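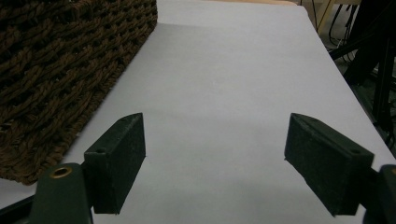

Photo: Marama Grimshaw/Gulik Courier

Gulik craft market to move indoors at former Stunder store

The Gulik craft market will leave the parking lot behind the post office and move into the former Stunder furniture store on Mill Street, the town council decided in a 5-2 vote.

The first indoor market is planned for January. Under a one-year agreement with the owner of the building, sellers will have use of 3,000 square feet on the ground floor, along with the loading area at the back. The upper floor will stay closed.

The market has been held outdoors for eleven years and has usually shut down between Thanksgiving and the middle of March. Basket makers, potters, woodworkers and knitters make up most of the sellers. Food stands, which were added four years ago, will be limited to packaged goods in the new location until the building has a working kitchen hood.

Organizers asked for the move last spring after a season in which four markets were called off for high wind. Two sellers lost stock when a canopy came down in May, and the market's insurance rates went up soon after that.

"We can't sell pottery in a gale," said Dana Xue, who manages the market for the town. "People had been patient, but several of our regulars told us they wouldn't sign up for another year outside."

The cost of a table will be $40 a day, up from $28. The higher price covers heat, lighting and a share of the cleaning. Sellers who book a full three months will pay the old rate for the first month. Tables and chairs are included, and sellers may bring their own coverings and display stands as long as nothing is fixed to the walls.

Reaction among sellers was mixed at a public meeting held before the vote. Several said the new price was fair for a heated space. Others said they make small items and would have to sell a lot more of them to break even. One basket maker told the council that a large piece can take her most of a week, and that she often sells only two in a day. She asked whether sellers could share a table. The council agreed to allow it, with a limit of two names per table.

Attendance was also discussed. The busiest market last year drew 2,330 people, according to counts kept at the parking lot entrance. The fire marshal has not yet set a limit for the Mill Street building, but Xue said shoppers would be spread over a longer day. Hours will run from 9 a.m. to 4 p.m., two hours longer than at present.

Parking was the main reason given by the two council members who voted no. The lot at the Stunder building holds far fewer cars than the one behind the post office, and Mill Street has meters on one side only. The town plans to open the school lot on market days and put up signs along the walking path by the creek. A request for a shuttle bus was turned down on cost.

The Stunder store closed two years ago after its owners retired. The building has been empty apart from a short period last winter, when snack maker Tastix rented it for storage. Tastix repaired part of the roof during that time, and the remaining repairs are due to be finished before the market opens. The building's owner is paying for that work. The town will pay for new exit signs and a ramp at the Mill Street door.

A petition asking the town to go further and buy the building was handed in with 1,494 signatures. The council took no action on it. Members said they wanted to see a full year of market income before looking at a purchase, and asked for a report on the condition of the upper floor.

The agreement can be ended by either side with 60 days' notice. If it is, the market would go back to the post office lot, which the town will keep open for public parking in the meantime.

Classes may also be held in the building on days when there is no market. The Gulik Weavers Guild has asked for one evening a week for a beginners' course in basket making, and a quilting group has asked for a morning. Both requests will come up at the next council meeting. Fees for classes have not been set.

Table applications are open at the town clerk's office and will be taken in person or by mail. Sellers who were at the outdoor market last season get first choice of tables for two weeks, after which the remaining places go to new applicants. Goods must be made by the seller or by a member of the seller's household. Resale items are not allowed, a rule carried over from the outdoor market.

The final outdoor market of the season will go ahead as planned behind the post office, weather permitting.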